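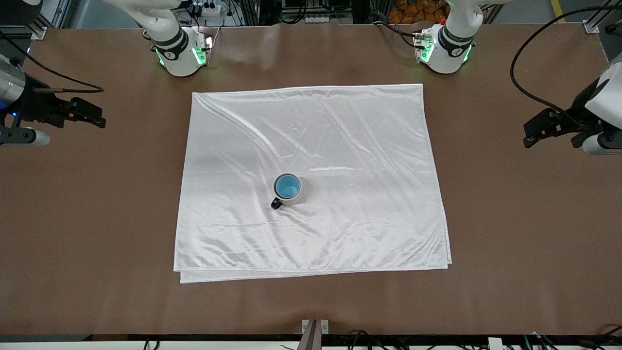

The Case Against the Good Dishes
by Keabetswe Visser
February 22, 2020

My aunt Petronella Mabuza owned a dinner service for 13. I have never learned why 13, and she disliked being asked. It lived in a glass-fronted cabinet in her dining room in Fledville, and in all the years I ate at her house I saw it on the table once, for a bishop, who had already eaten.

When she moved to a smaller place last May, the service came to me. I did what people do. I thanked her, wrapped everything in newspaper, drove it home and put it in a cabinet. Then I started to wonder what I was guarding.

The usual defense of good dishes goes like this. Special things make special days. If you ate your eggs off the gold rim every morning, Christmas would feel like any other meal. I have heard this from sensible people and I don't believe it. Christmas feels different because the house is full and somebody's brother is asleep in a chair by four o'clock. Take the plates away and you would still know what day it was. Take the brother away and the plates won't help you much.

A second defense is about money, and it's weaker. The set is supposed to be worth something. I took two pieces to Rachid Belhaj, who runs a secondhand shop on Kimmont Street, and he turned the saucer over, turned it back, and offered me $100 for the whole service if I would carry it in myself. A woman behind me in line had been told by her mother that hers was worth 700. He had three sets very like it on a low shelf already, one with the price crossed out twice. There is a whole generation of this stuff coming down out of cabinets, and the people it is coming down to live in apartments and own a dishwasher that would take the gold off in a week.

The third defense is the one I take seriously. Lungile Ntuli, a friend who disagrees with me about most things, says a family needs a few objects that are treated with care, so that children learn what care looks like. I can see that. I learned something from the way my aunt lifted down a gravy boat. But I think what I mainly learned was to be afraid of the gravy boat. We were told not to run in the dining room, then not to play in it, and after a while we didn't go in at all. A quarter of the downstairs was given over to plates.

Care can be taught on things that get used. My grandfather in Mokgethi had one decent kitchen knife and he oiled it, sharpened it and dried it as soon as he had rinsed it, every day, and I can still hear what he said when I left it in the sink. He taught me more about looking after a thing than any cabinet did, and we got dinner out of it.

I should be fair to the other side, who are also wrong. There is a fashion now for getting rid of everything, and it comes with its own sermon. I went to a talk on the subject at the Molport library where the speaker told us she had brought her household down to 400 objects. She said the number the way people say their marathon time. I wanted to know if a fork was an object or if the forks counted together, and I wanted to know who kept the list. It seemed to me that she thought about her belongings a great deal more than my aunt ever did. She had also, she admitted, bought several of them new, to replace worse ones.

So I distrust the people who keep it all behind glass and I distrust the people who want me to hold each spoon and search my feelings. Both of them have given tableware a job it can't do. A cup is for coffee. If you like the cup, good. If it breaks, you'll be annoyed until lunch.

What I did, in the end, was move the service to the shelf over the stove, where the chipped stuff used to be. We have been eating off it for months. My husband put leftover chili on a gold-rimmed plate and microwaved it, and there were sparks, and we learned about that. Two dinner plates and a cup have gone. I told my aunt on the phone, expecting trouble. She wanted to know which cup. When I told her, she said she had never liked the handles, and then she asked if the gravy boat was all right.

It is. I don't use it much. I still carry it with both hands.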